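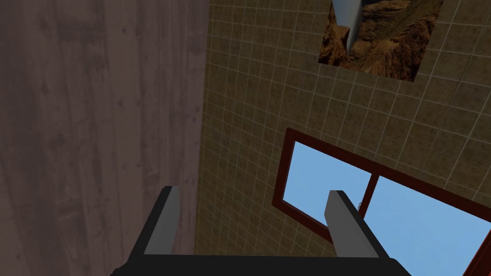 Igor Pawłowska reckons a beginner should write the controller first and worry about what the camera sees later, and when I sent him a draft of this chapter he told me so in the margin of nearly every page. I've kept the order I had. You're welcome to side with him (plenty of my students do), but let me make my case before you skip ahead.

Chapter 4
Where Is My Hand Looking?

When I wrote my first wrist camera program, I spent two whole evenings on a bug in the motion code. I had printed out the joint angles and checked every one with a pencil. The motion code was fine! I'd flipped one axis in the camera transform, so the arm was very politely going exactly where I'd told it to go, off to the left of everything I cared about.

This chapter is about that transform, and about the small family of mistakes that live near it. We'll work in simulation the whole way through, with the Solance package you installed in Chapter 2. If you haven't done that yet, go and do it now, I'll wait.

Take the view that opens the chapter. The camera rides along behind the gripper, so both fingers poke up into it, and past them there's a corner where wood planks meet square tiles. Everything leans. The window leans, the canyon picture leans, the grout lines run off on a diagonal. Your eye sorts this out in no time, and you'd never think somebody had built a crooked room. Your program has no such instinct. Give it a line detector and a rule like "walls go straight up and down" and it will come back with some very strange opinions about architecture.

So we need a way of saying which way is up, and for whom. I'll use three frames all through the chapter:

World frame: fixed to the room, z pointing at the ceiling.
Tool frame: fixed to the gripper, z pointing out between the fingers.
Camera frame: fixed to the lens, z pointing into the view.

The camera and the tool are bolted together, at least in our model, which means the step from one to the other never changes while the program runs. You work it out once and save it. The step from tool to world changes every time a joint moves, and you get it from the forward kinematics in Chapter 3. Multiply the two in the right order and you're done. Multiply them in the wrong order and you get my two evenings.

Tile is a wonderful thing to practice on, by the way. A grid of straight lines that you know to be square gives you loads to check against: if your camera pose is right, the grid you draw from the model should land right on top of the grout. Exercise 4.2 has you do this for 100 poses, and the file for it holds 146, so you can throw away any where the wall is out of view. Plain surfaces are much harder. The glass in that window is a flat blue all over, and a feature matcher will find next to nothing to hold on to in the middle of it.

The fingers need some care too. They sit in front of the wall and cover part of it, and they move with the camera, so any corner you pick up on a finger will seem to stay still while the room slides past behind. We'll build a mask for them in Section 4.3.

Start with Section 4.1, and keep a pencil handy for the signs.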